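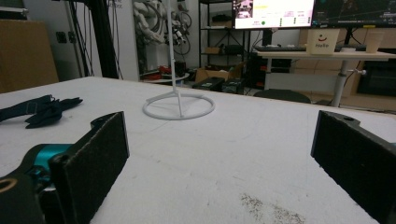
Evanthia thinks we should slow down near the white stand, and she said so twice before I'd put my coffee down. Her point is that the policy copies our hurry along with everything else, and I'm coming round to it.

July, 4:30 pm. Hand-held gripper demos, Vevance task, white table. We're at 342 episodes now, and I threw out 12 from this morning where I'd let the fingers close before they were level with the rod (my fault entirely, I was chatting). The approach I like best comes in low and straight, with a little pause before the squeeze – it feels silly at first, but you get used to it, and the replays look so much calmer!

Etornam would like 2000 before we train again. I'd be happy to try at 1072, which is where the last Provlow set stopped, and see what we get.

The strap wants varying too: folded, looped, pushed off to either side. I kept leaving it on the left out of habit.

Tomorrow: Evanthia drives, I log. Check the finger pads before starting.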